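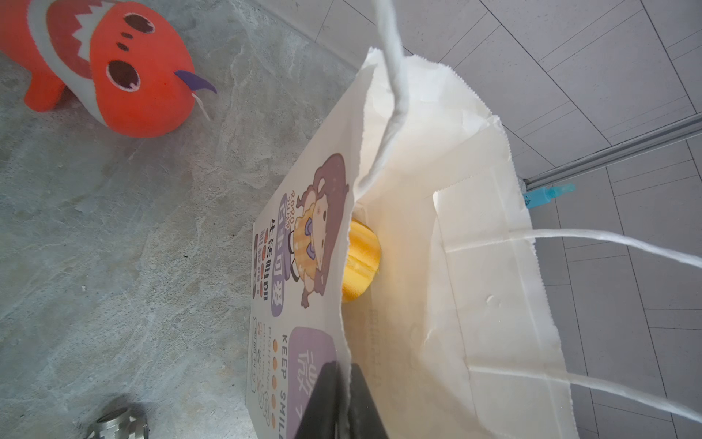

Haugen are making their second record over the winter, and we'd love to have some new voices on it. Four of the songs have big, slightly ragged group choruses in them, the sort you can hear people joining in with from the back of a small room, and we've reached the point where the same three of us shouting into a microphone over and over won't do any more (our last single was exactly that, and our drummer's mum could pick out every one of us).

So we're looking for people to come and sing! You don't need to read music, have had lessons or own any of our records, though if you caught us in August at the Dinent all-dayer you'll already know one of the tunes, as it's the long one we finished with.

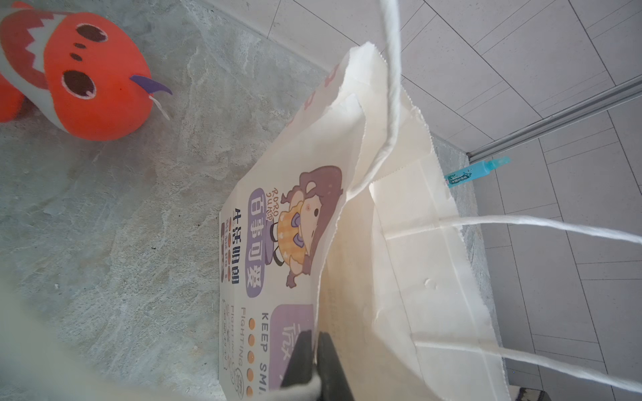 Paper bag with rope handles

Recording is at Pulside, up two flights of stairs and sadly without a lift, so do write to us if that's a problem and we'll set up a second microphone downstairs, which we've done before and which sounded lovely. There are 6 sessions to choose from, each an evening long, and you're welcome at one or all of them. Cornel Ardeleanu is producing. He's very patient, and he'll teach you the parts by ear before anything is recorded.

We can pay £30 a session plus bus or train fare, there'll be soup and bread, and everyone gets a name on the sleeve and a copy of the LP, which Stemix are pressing in a run of 1000.

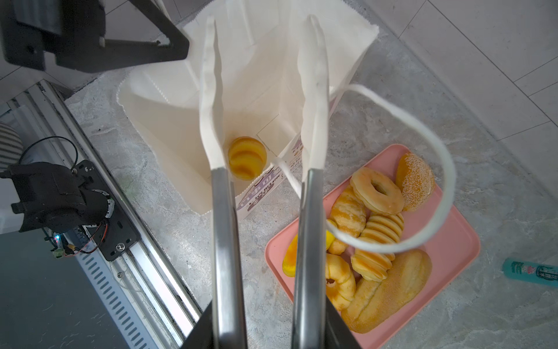 White paper bag, open

You do need to be 18 or over, and happy to sing loudly next to people you've only just met. Low voices are especially welcome, as we're all rather squeaky.

To put your name down, send us a few lines about yourself and a phone recording of you singing anything you like, even if it's only a verse in the kitchen with the tap running. Please get it to us by 7th November and say which evenings of the week you're usually free. We'll reply to everybody.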